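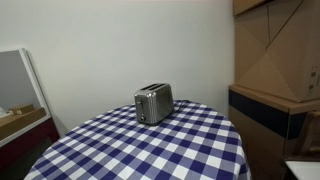 Flostar kitchen arm: two months of breakfasts

I had the Flostar on loan from the end of the year until February. It is a single arm on a weighted base with a two-finger hand, a camera on a short mast and a tablet app. The price is £720 a month on hire, which put it well out of my reach as a purchase and just within reach as something the magazine would pay for. I was asked to find out if it could make breakfast. I cut that down to toast fairly quickly, and most of what follows is about toast.

Setting up

The box came with a printed guide that covers bolting the base to a worktop. I rent, so I used the clamp instead. Kyu-ri Chae from the Flostar support desk talked me through the calibration on a video call. You move the arm by hand to each corner of the area you want it to work in, then show it the things it will be using. The app asks you to name them. It took most of a morning, and I had to do it again the next day after I knocked the mast with a saucepan.

The arm needs things to stay where they were when it learned them. It copes with a toaster that has been turned a little or pushed back a few inches. It does not cope with a toaster that has been put on a different surface, and you have to run the "new place" routine, five minutes each time.

Toast

The job breaks into four parts: pick up the bread, get it into the slot, push the lever down, take the toast out.

Picking up bread went better than I expected. Shop-bought sliced bread, taken from an open plate, was lifted cleanly nearly every time. Fresh bread from the baker tore. Bread still in its bag was beyond it altogether, and so was the plastic clip.

The slots are the hard part. A slice of bread bends, and a slot in a two-slice toaster doesn't leave much room either side. The arm would line up, lower, touch the rim, stop, lift and try again. On a good morning it did this twice. On a bad one it folded the slice over the top of the toaster and reported the task as complete. Slightly stale bread is easier for it, so for a while I was leaving slices out overnight for the benefit of the machine.

A shiny toaster makes it worse. Mine is stainless steel, and the depth camera doesn't like it. Kyu-ri Chae suggested moving it out of direct light or sticking a strip of masking tape near the slots. The tape helped. I didn't keep it on for long, as I wasn't happy having tape that close to something hot.

The tablecloth gave trouble too. I had the arm clamped to the kitchen table for a fortnight, and when it pushed the lever down at an angle the toaster slid and took the cloth with it. Taking the cloth off cured this. With the arm on the worktop and the toaster against the wall, the lever was no problem at all.

Taking the toast out is where I stopped leaving it alone. The hand has rubber-faced fingers and it squeezes too hard, so the toast breaks and the crumbs go back into the slots. The makers tell you to let the toaster pop and wait 2 minutes before the arm reaches in. By then the toast is cold. You also have to empty the crumb tray far more often than you would otherwise.

The app keeps a log. Over the loan it recorded 566 attempts at putting a slice in, and that number includes all the mornings when I was only testing. I would trust the log for the attempts and not for the results, given what it counts as finished.

Other jobs

I tried it on a few other things when I was tired of toast.

Clearing mugs from table to worktop: good, provided they're empty. It tips them.

Wiping the table: fair on a bare surface. It wipes in straight lines and misses the edge of a round table. On cloth it is no use.

Folding tea towels: it can fold one in half. The second fold came out crooked more often than straight.

Loading the dishwasher: not offered in the app. My neighbour Triin Navickas, who came round to see it work, asked about this first, as does everybody.

Someone else's view

I spoke to Soon-im Byun, who runs the packing room at Lelthorpe, a firm that makes biscuits and crackers. They have had arms on one line for several years. She said theirs do well because every box is the same and arrives in the same spot, and because there is a person standing nearby to sort out the one that isn't. She had a go with the Flostar in my kitchen and thought the hand was decent and the software was in a hurry. Her line needed a whole summer of adjusting before it paid its way. A kitchen gets rearranged every day.

Noise, space and cleaning

It is quieter than a kettle. The base takes up as much worktop as a large bread bin, and you can't put anything tall inside its reach. The fingers pull off and go in the sink. Butter gets into the joint behind them, and the brush supplied is too short to reach it.

Safety

It stops when you touch it, and it did so every time I tried. I would still not leave it working a toaster with the room empty, and the guide says the same. That means you're standing in the kitchen while the toast is made, which is where you would have been anyway.

Should you hire one?

For toast, no. It takes six or seven minutes over something that takes me ten seconds of effort, and it needs the bread laid out first. People who can't easily grip or reach are the ones I'd most like it to suit, but someone else would have to do the setting up, and the broken toast would annoy them as much as it did me.

For carrying empty mugs and light things from one place to another it's already useful, and a cheaper version that did only that would get a better mark from me. Flostar say an update to the hand is due later in the year, with softer fingers. I've asked to borrow it again when that arrives.

Score: 2 out of 5

Good points: quiet, stops when touched, patient and clear phone support, lifts sliced bread well.

Bad points: price, trouble with shiny surfaces, breaks toast, reports jobs as done when they aren't, cleaning brush too short.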